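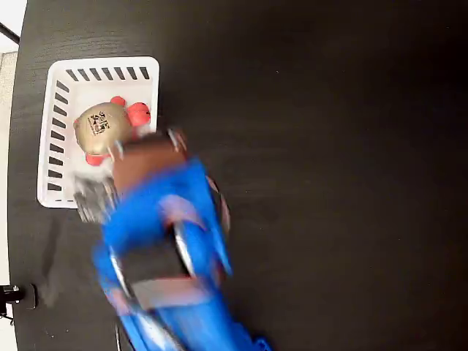
To: Tistmont household storage list
Date: May 3, 2023
Subject: Re: Small white baskets - slots or solid sides?

On the slots question from the last digest:

> We are replacing the open trays in the toy room at Marikar. Two types are
> on offer through Nidar: a white plastic basket with slotted walls, and a
> box of the same footprint with solid walls. The solid one is dearer.
> Contents would be small soft toys, one child's worth per basket. Does
> anyone have a view on whether the slots matter? Also, is white a mistake?
> The tables there are pale and the shelves are dark.

We have used slotted baskets for soft toys since September, 36 of them, so I can answer some of this.

Slots. For soft toys they are an advantage. A toy that goes back slightly damp after a wipe will dry in a slotted basket if it is not packed in with others. In a solid box it stays damp underneath. The slots are a nuisance only with small hard items such as beads and pegs, and you say you have none of those. Check the width against the thinnest thing you intend to store. Ribbons and sewn labels do work their way through and catch when the basket is lifted.

Rim. Get the thick rounded rim if there is a choice. Our first 2 came with a thin turned edge, and both split at a corner when carried full. The rounded ones have held up so far. They also slide on and off a shelf without scraping the paint.

Floor. A plain pale floor shows dirt and crumbs at once, and it takes one wipe to clean. Baskets with a ribbed floor need a brush.

Colour. White is fine on a dark surface. A red or gold toy shows up in it from across the room, and the basket itself is hard to overlook on a dark table. On your pale tables it will be less obvious, but I would not pay extra for a colour on that account. White does mark if it is dragged along a dark painted shelf. Washing-up liquid removes most of it.

Filling. One or two toys per basket is wasteful of shelf space but quick to put away. We tried filling to the rim and the children tipped everything out to reach the bottom. Half full is the limit we now work to.

Labels. Do not stick them over the slots. We use a tie-on card at the short end, 80 mm wide. Prolari sell a clip-on holder, which I have not tried.

One point not in your message: measure the shelf depth before ordering. Ours is 193 mm deep, and the baskets will only go in with the long side running along the shelf - fewer per row than the plan allowed for.

If you post the outside dimensions of the Nidar basket I can compare them with ours.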